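Search posts

Severyn Onyshchenko
Jul 17, 2021

1/ Gripper pads at the Hendville bench got changed this morning. The old ones had 300 hours on them.

2/ Two screws per pad. Snug them, cycle open and closed 40 times, then snug again.

3/ Mixed box next. Coiled cable, plastic jar, crumpled tissue. Start with the arms open.
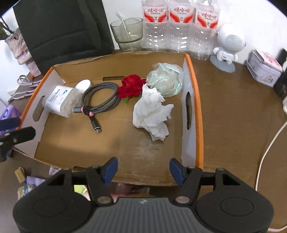 4/ Force stays at 13 for the tissue. Cable can take more.

5/ Wipe the pads at lunch. Dry cloth only.

13 reposts 80 likes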